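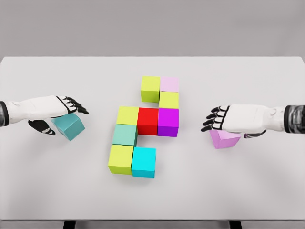
According to Parveen Liyanage, a purchase order is really just a promise put down on paper, and that is as good a way as any to begin. A purchase order is a document that a buyer sends to a seller to say which goods are wanted, how many, at what price, and by what day they should arrive. Once the seller accepts it, in most places, the two sides have a binding agreement, and both can rest a little easier (the bookkeepers most of all!).

Small shops often manage with a single sheet, while a larger firm such as Majumder may send over 20 in a week, each with its own number so that the invoice can be matched to it later on. There are several kinds. A standard order covers one purchase, and a blanket order covers repeated deliveries over a longer stretch, often with the price held steady throughout. Changes are best made in writing, and many sellers ask for them at least two days before shipping.

See also: Delivery note, Invoice, Packing slip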